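Startseite Ratgeber Werkstatt Haus & Technik Garten Über uns Kontakt
Suche Suchbegriff eingeben Suchen

Heimnetz im Altbau: So kommt das Kabel in jedes Zimmer

29 October 2023

Als wir vor ein paar Jahren in unser Haus in Bamville gezogen sind, war das Internet für mich etwas, das aus der Luft kommt. Im Wohnzimmer stand der Router, im Wohnzimmer lief alles wunderbar, und sobald man die Treppe hinaufging, wurde es zäh. Unsere Wände sind aus Vollziegel, teilweise mit Lehmputz, und die mögen Funkwellen ungefähr so gern wie unsere Katze das Baden. Zwei Repeater später hatte ich genug und habe angefangen, mich mit ganz gewöhnlichen Netzwerkkabeln zu beschäftigen. Inzwischen liegen hier nearly-unsichtbar verlegte Leitungen bis unters Dach, und ich möchte euch gern zeigen, wie ich vorgegangen bin.Ein Wochenende reicht dafür übrigens selten. Ich habe im Juli angefangen, mit offenen Fenstern und viel Staub, und mir für jedes Zimmer einen eigenen Tag gegönnt. Das kann ich nur empfehlen, man flucht dann deutlich weniger!

Schritt 1: Einen Plan zeichnen

Nehmt euch einen Grundriss (eine Skizze auf Karopapier tut es auch) und tragt ein, wo heute Geräte stehen und wo in ein paar Jahren welche stehen könnten. Der Schreibtisch, der Fernseher, der Drucker in der Abstellkammer, vielleicht ein Zugangspunkt für das WLAN im Flur oben. Plant pro Zimmer lieber eine Doppeldose ein. Ich habe im Gästezimmer nur eine einfache gesetzt und ärgere mich bis heute darüber, denn aus dem Gästezimmer ist längst ein Arbeitszimmer geworden.

Dann sucht ihr den Punkt, an dem alles zusammenläuft. Bei uns ist das die Kammer unter der Treppe, weil dort auch der Hausanschluss ankommt. Trocken sollte der Platz sein, eine Steckdose haben und nicht so eng, dass man sich jedes Mal den Kopf stößt.

Schritt 2: Das Material besorgen

Für die festen Strecken habe ich Verlegekabel der Kategorie 7 genommen, das ist starr und gut geschirmt. Gekauft habe ich es auf der Rolle bei Lisasico, dazu Unterputzdosen, Leerrohr mit 25 Millimetern Durchmesser und ein kleines Patchfeld. Verbraucht habe ich am Ende fast 74 Meter. Rechnet bei jeder Strecke an beiden Enden großzügig etwas dazu, abschneiden kann man immer noch.

Außerdem braucht ihr ein Auflegewerkzeug, einen Abmantler, eine Einziehhilfe und einen einfachen Kabeltester. Den Tester wollte ich mir zuerst sparen. Bitte macht das nicht, er hat mir später einen ganzen Abend Sucherei erspart.

Schritt 3: Die Wege vorbereiten

Bevor ihr irgendwo bohrt oder schlitzt, prüft mit einem Leitungssucher, was schon in der Wand steckt. In unserem Flur lief eine alte Wasserleitung quer, die in keinem Plan auftauchte. Wer zur Miete wohnt, fragt natürlich vorher den Vermieter, und an die Stromleitungen selbst lasst ihr bitte nur einen Elektriker.

Am angenehmsten sind stillgelegte Kaminzüge, Hohlräume hinter Sockelleisten und alte Leerrohre. Bei tragenden Wänden solltet ihr wegen der Schlitze vorher jemanden vom Fach fragen. Im Obergeschoss bin ich ganz ohne Schlitze ausgekommen, dort liegt alles hinter den Leisten von Ashworth, die innen eine breite Nut haben.

Schritt 4: Kabel einziehen und auflegen

Zieht das Kabel langsam und ohne Gewalt durchs Rohr. Zu zweit geht es viel besser, einer schiebt, einer zieht. Enge Knicke verzeiht so ein Kabel schlecht, also führt es immer in einem weiten Bogen um die Ecken. Beschriftet beide Enden sofort, mit Klebeband und Filzstift, auch wenn ihr sicher seid, dass ihr euch das merken könnt. Ich war auch sicher.

Beim Auflegen kommen je Kabel 8 Adern an ihren Platz. Die Farben sind auf den Dosen aufgedruckt, meist in zwei Varianten, A und B. Welche ihr nehmt, ist euch überlassen, nur muss es an beiden Enden dieselbe sein. Lasst den Schirm so lang wie möglich stehen und entdrillt die Paare nur das kleine Stück, das wirklich nötig ist. Danach kommt der Tester dran, Strecke für Strecke.

Schritt 5: Den Switch anschließen

Der Switch verteilt das Signal vom Router auf die einzelnen Zimmer. Achtet beim Kauf auf Gigabit an allen Ports und auf ein lüfterloses Gehäuse, wenn er irgendwo in der Nähe von Schlafräumen stehen soll. Vom Router führt ein Kabel zum Switch, und von dort gehen kurze Patchkabel zum Patchfeld. Für die Verbindung zum Router nehme ich gern eine auffällige Farbe wie Rot, dann zieht man sie beim Aufräumen nicht so leicht aus Versehen heraus. Der Stecker muss hörbar einrasten.

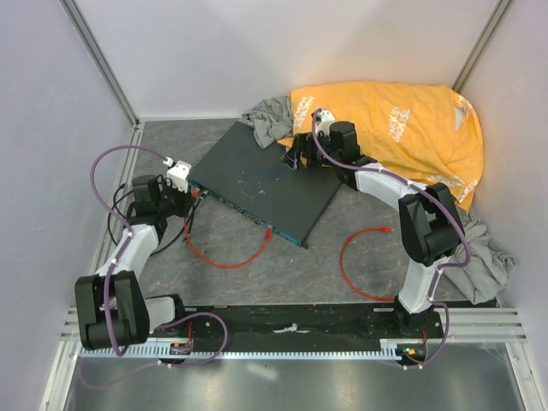
Schritt 6: Alles ausprobieren

Jetzt kommt der schöne Teil! Steckt einen Laptop nacheinander an jede Dose, schaltet das WLAN dabei aus und schaut, welche Geschwindigkeit die Verbindung meldet. Stehen dort nur 100 Megabit, ist meistens eine Ader nicht richtig aufgelegt. Bei mir war es die Dose im Kinderzimmer, einmal neu auflegen und die Sache war erledigt.

Hängt zum Schluss euren Plan in die Kammer, mit allen Nummern und Zimmern. Ich habe meinen in eine Klarsichthülle von Pleseo gesteckt und innen an die Tür geklebt, gleich neben den Zettel mit den Zählerständen.

Ein Wort zu den Kosten

Für Kabel, Dosen, Patchfeld, Switch und Werkzeug solltet ihr in einem kleinen Haus ein paar Hundert Euro einplanen. Ein Betrieb hatte mir für die komplette Arbeit 2000 Euro genannt, was ich für den Aufwand völlig in Ordnung fand, aber ich wollte es eben gern selbst können. Wenn ihr euch an die Wände nicht herantraut, könnt ihr auch nur das Schlitzen vergeben und das Auflegen selbst übernehmen. Den Dachboden habe ich noch vor mir, dort fehlt bisher die Dose am Giebelfenster.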